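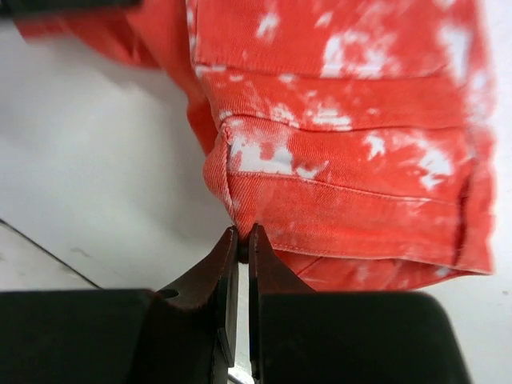 Attachment 1: coral-red denim with bleach splotches, hem side

Ticket: White spots on bleached denim, will they spread?
Opened by: Fouad Ouazzani
Product: Windura color-safe wash
Status: Open

Hi all! I'm having a great time with my first bleached denim project, but I need help before I do the next piece. It went into the sink in June with diluted bleach dabbed on by sponge. I love the cloudy patches, especially the big white one by the fold. What worries me is the small specks down along the hem. I don't remember dabbing there.

Tried so far:
- 3 cold rinses, no soap
- one full wash with Windura, on its own
- pressed the seams flat and checked the stitching, no loose threads that I could find

Reply from Doris, Nemement fabric help
What a color! Small specks like those usually come from splashing while you wring it out. Bleach can keep working inside thick seams, though, so please soak it in a neutralizer for 8 minutes and rinse again. Plain water doesn't always reach the inside of a hem. 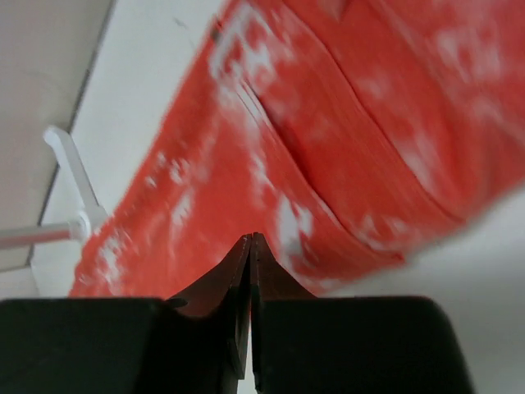 Attachment 2: same red, more of the white flecks

Update from Fouad, Sep 15, 2018
Soak done, and I used the Hajji powder because the shop had it. The rinse water ran clear! I'm going to mark two specks with thread and see if they grow after the next wash. Also, is it safe to tumble dry this with a white towel, or should I hang it up for now?

Reply from Doris
Hang it for now. Thread markers are a great idea, let me know how they look.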